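Meker Drip Coffee Maker, Black
Sold by Narkus Kitchen Supply
Reviewed for the shop by Hildegard Hinrichs

Every maker who sends us a drip machine says theirs tastes better than the last one. I have stopped believing that, and you should too. The water gets hot, it goes through the grounds, it lands in the pot. What you are paying for is how the thing fits your kitchen and how long the switch lasts.

So take the Meker for what it is. It's a plain black machine with a tall, boxy body and a rounded top. The finish is matte, which I like, though matte black shows flour and dried milk worse than the brochure lets on. A damp cloth gets it off. The brochure also says "barista quality," and I would ignore that.

Power is 900 watts. That's modest for a drip machine, and a full pot takes its time. If you want coffee in a hurry, make half a pot.

Where to put it

The Meker is sold as a corner machine, and I'll grant them that one. It sits back against the wall where the counter meets the stove and leaves the front of the counter free for a cup and a plate. But measure first. Tall machines and low upper cabinets don't get along, and you have to lift the lid to fill the tank. My colleague Gunther Ostermann slides his forward every morning, fills it, and slides it back. He says he doesn't mind. I would.

Keep some space between the machine and the burners, and keep the cord away from them too. Plug it straight into a wall outlet. The cord is short, so look at where your outlets are before you order.

What you get

Coffee maker, black
Glass pot with lid
Reusable filter basket
Measuring scoop (too small - use a tablespoon)
Printed instructions

Details

Power: 900 watts
Keep-warm plate: shuts off after 2 hours
Warranty: 3 years on the heater, 2 on everything else
Colors: black only

How it compares

We also carry the Kettunen and the Grarnelora. The Kettunen is lower and easier to fill under a cabinet, but its pot dribbles when you pour. The Grarnelora has a timer and a lit clock. If your range already has a clock on it, that's one more thing to reset when the power goes out. The Meker has no clock at all, and I count that in its favor.

Would I buy it? For a small kitchen with a free corner, yes, at the regular price. The "deluxe" bundle adds 9 paper filter packs and a storage tin, and I can't make the math work on it. Skip it and buy filters at the grocery store.

Returns are accepted if the machine has not been used. Orders placed on Saturday go out the following week.

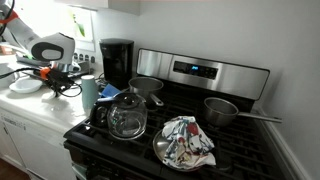

Black drip coffee maker in the corner between counter and gas range.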